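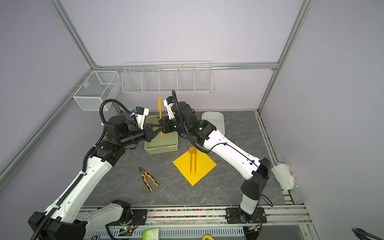
Healthy Kitchens at Home: Progress Report to the MacDonald Fund
Reporting period: May to date
Submitted 19 August 2025

1. Purpose of this report

The Cadholm Community Learning Center submits this report under the terms of its grant agreement with the MacDonald Fund. It covers the work done in Nendport and the surrounding townships during the current period, the use of grant money to date, and the changes we ask the Fund to approve before the autumn session begins.

The program teaches adults to plan, shop for and cook low-cost meals at home. It is open to any resident of the county over the age of 18, with places held first for people referred by a clinic, a food pantry or a housing office. Classes are free. Each course runs for seven weeks, with one evening class per week and a take-home recipe packet.

2. Courses delivered

Three courses were planned for the period and three were delivered. Two were held at the Cadholm center and one at the Flirkitard branch library, which has a small staff kitchen that the library allowed us to use after closing time. Each course was capped at 24 people. Both Cadholm courses filled before the first class. The Flirkitard course opened with places still free, and most of these were taken up by the second week after the library put a notice in its newsletter.

The order of lessons was changed after the first course. Knife skills had been placed in week three, and several students told the instructor that they had struggled with the vegetable recipes in the opening weeks. Knife skills now come first. Food storage and safe reheating, which had shared a class with menu planning, have been given a class of their own. The baking lesson was shortened to make room.

Attendance was strongest in the first four weeks and fell off toward the end of each course. The drop was greatest at Flirkitard, where the last evening bus leaves before the class finishes. Kirsty Baxter, the program manager, has spoken with the library about starting half an hour earlier. The library has agreed in principle, subject to its fall staffing schedule.

3. Recipe packets

The grant paid for the printing of 1,000 recipe packets. Packets were given to every student and to partner sites on request. The clinic in Nendport asked for a second delivery in May, and the remaining stock is held at the center.

Students were asked to mark the recipes they had cooked at home and return the sheet at the last class. Bean chili, the baked egg dish and the cabbage and noodle skillet were marked most often. The fish recipe was marked least. Comments on it mentioned cost and the difficulty of buying fresh fish outside Nendport. A version using canned fish will replace it in the next printing.

Two errors were found in the first printing. The oven temperature for the baked egg dish was given in Celsius without a label, and the shopping list for week five left out onions. A correction slip has been placed in all packets still in stock.

4. Equipment and rooms

Equipment spending is complete apart from one item. The center bought cutting boards, mixing bowls, measuring sets, digital scales and two portable induction burners. The replacement range hood for the Cadholm teaching kitchen has been ordered but not installed. The installer found that the existing duct was narrower than shown on the building plans, and a revised quote was needed. The revised quote is higher than the original and is dealt with in section 6.

Until the hood is in place, frying is demonstrated by the instructor only, and students cook the simmered and oven recipes. The county health inspector was told of this arrangement and raised no objection.

Pans and hand tools for the Flirkitard course were carried from Cadholm each week. This worked, but it took staff time and two items were damaged in transit. We would like to keep a small separate set at the library.

5. Staffing

The lead instructor post was filled throughout the period. The assistant post was vacant for the first two weeks of the second course, and Ms. Baxter covered the classes herself. All teaching staff hold a current food handler card. One member of staff has since enrolled in the food safety manager course, at the center's expense.

Demand for a class taught in Spanish continues to grow. The center has a waiting list and has identified a qualified instructor, who would be available from the fall.

6. Budget

Spending on wages, food and printing is in line with the approved budget. Food costs were slightly under budget in the first course and slightly over in the third, mainly because of the price of eggs and cooking oil. Travel is over budget - the cause is the weekly transport of equipment to Flirkitard. Evaluation funds have not yet been used and will be spent after the fall session, as planned.

The center asks the Fund to approve the following:

A transfer from the unspent portion of the outreach line to the equipment line, to meet the higher cost of the range hood.

The purchase of a basic set of pans and utensils to be stored at the Flirkitard branch library.

The use of remaining instructor hours for one Spanish-language course at Cadholm.

None of these changes would increase the total amount of the award. A revised budget table has been sent separately to the Fund's grants office.

7. Plans for the next period

Registration for the fall courses will open once the library confirms its hours. Partner sites have been asked to send referrals early, as late referrals in the first course meant that some people could not be placed. Former students who missed three or more classes will be offered a place in the fall before general registration opens.

The center will also begin follow-up calls to students who have completed a course. The calls will ask how often they cook at home, which recipes they still use and whether their weekly food spending has changed. Results will be included in the final report.

Questions about this report may be sent to Kirsty Baxter at the Cadholm center office.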